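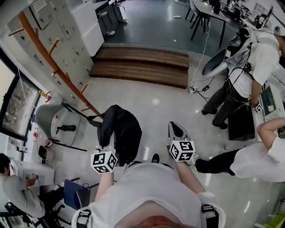 Where should I put my bag and coat when I come in?

Coats go on the wooden rack in front of the gray lockers, and bags go inside a locker.

# Skalla Room Notes

Welcome, and thank you for reading this before asking Naomi, who has answered the same things very patiently since November! These notes cover the shared room at Skalla: the lockers, the coat rack, the seating, and the raised floor up the wooden steps. Dagim Gashaw wrote the first version and I've been adding to it ever since, probably more than he'd like.

## Lockers

Take any locker that has its key in it, and bring the key back when you leave. If one sticks, lift the handle a little as you turn (it helps, I promise). Lost keys cost 20 to replace, so please look through your pockets first.

## Floor and steps

The tile shows every footprint, so wipe your shoes on wet days. Keep the wooden steps clear, even for a minute, even for one small bag.

## Seating

The tall stools stay on the raised floor. Chairs can travel, but do bring them home by the end of the day.

## Changes

Send corrections to Bernadette Strickland. Locker labels are still on my list.

Last updated: June 14, 2020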